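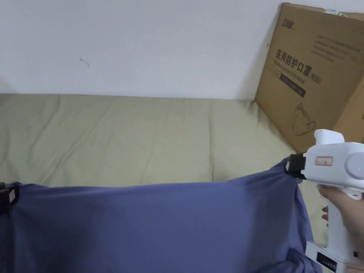
Caja de cartón apoyada en la pared, sobre la cama.

Seguro de salud colectivo: ¿pierdo la cobertura si paso de plantilla a colaborador externo?

Categoría: Seguros y prestaciones > Salud
Estado: abierta
3 respuestas

Pregunta

Trabajo en la redacción de un periódico local que edita Sirnetti. Desde que entré estoy incluido en la póliza colectiva de salud que la empresa tiene contratada con Vultach. Me descuentan 72 euros al mes en la nómina, y ahí van también mi pareja y mi hija.

En abril me pasan a colaborador. Seguiré haciendo casi lo mismo, pero facturando como autónomo. En recursos humanos me dicen que la póliza es "para el personal" y que ya me avisarán, sin más detalle. He llamado a Vultach y me contestan que quien decide quién está dentro es el tomador, o sea, Sirnetti.

Mis dudas son estas:

¿La cobertura se corta el mismo día que dejo la plantilla o dura hasta final de mes o de anualidad?

¿Puedo pasar a una póliza individual con la misma compañía sin volver a empezar los periodos de carencia? Mi pareja tiene una operación de rodilla pendiente de fecha y es lo que más me preocupa.

Si me hacen cuestionario de salud nuevo, ¿tengo que declarar lo de la rodilla aunque ya lo esté tratando la propia compañía?

Tengo las condiciones particulares en papel, pero las generales no las he encontrado. Gracias.

Respuesta 1 (marcada como útil)

Te han contestado bien en Vultach: en una póliza colectiva el tomador es la empresa, y el asegurado entra y sale según lo que diga el contrato entre los dos. Por eso lo primero es conseguir las condiciones generales completas. Pídelas por escrito a la aseguradora, con tu número de certificado. Como asegurado te las pueden facilitar aunque no seas el tomador.

Cuando las tengas, busca el apartado de altas y bajas. Suele haber dos fórmulas. En una, la baja tiene efecto el día en que se extingue la relación laboral. En la otra, al final del periodo por el que ya se ha pagado la prima, que casi siempre es el mes. He visto también alguna que llega hasta el vencimiento anual, pero es poco frecuente y no contaría con ello.

Después busca si hay cláusula de continuidad, a veces llamada derecho de conversión. Permite pasar a una póliza individual de la misma compañía conservando la antigüedad, siempre que lo pidas dentro de un plazo. El plazo puede ser de 30 días o menos, y empieza a contar desde la baja, no desde que te enteras. Si no existe la cláusula, la compañía puede aceptarte igual y reconocer las carencias cumplidas, pero es una decisión comercial suya. Pide que te lo pongan en un suplemento o en las condiciones particulares. Lo que te digan por teléfono no sirve.

Sobre la rodilla: si te hacen cuestionario, contesta a todo lo que te pregunten, también a eso. Que la compañía tenga el historial no te libra de responder bien. Una omisión ahí puede acabar en un rechazo justo cuando toque operar.

Y una cosa práctica - si la operación ya está prescrita, que tu pareja pregunte por la autorización ahora. Mira la fecha de validez, porque una autorización emitida puede dejar de valer si el asegurado causa baja antes de la intervención.

Respuesta 2

A mí me pasó parecido al salir de una empresa de Brirnberg. Estaba en el colectivo con mi marido y me ofrecieron la individual. Me respetaron las carencias pero el precio no tenía nada que ver: pasé a pagar 167 euros al mes por los dos. Pedí presupuesto en otra y me daban 134, con copago y con carencia de parto y de cirugía desde cero. Me quedé donde estaba.

Lo que no hice y debería haber hecho es pedir el certificado de antigüedad antes de irme. Luego tardaron bastante en mandármelo. Pídelo ya, es un papel de una hoja donde pone desde cuándo está asegurado cada uno.

También puedes preguntar en tu empresa si admiten colaboradores en la póliza pagando tú la prima entera. En algunas lo hacen. En la mía no.

Respuesta 3

mira el Pap, es un comparador, a mi me salio por unos 606 al año yo solo sin dental. de lo de la rodilla ni idea

Comentario del autor de la pregunta

Gracias. He pedido las condiciones generales por correo y el certificado de antigüedad de los tres. En recursos humanos siguen sin saber si admiten colaboradores, les he escrito para que me lo respondan por escrito antes del cambio. La autorización de la operación todavía no está emitida, el traumatólogo la tramita en la próxima consulta.

Comentario a la respuesta 1

¿El plazo de continuidad vale también para los beneficiarios o solo para el titular?

Normalmente para todos los que estuvieran en el certificado, pero hay pólizas en las que el titular tiene que contratar también. Léelo en la tuya.

¿Te ha resultado útil esta página? Sí / No
Preguntas relacionadas
Cambio de cuadro médico a mitad de anualidad
Copago en urgencias: cuándo se cobra
Cómo dar de alta a un recién nacido en la póliza de los padres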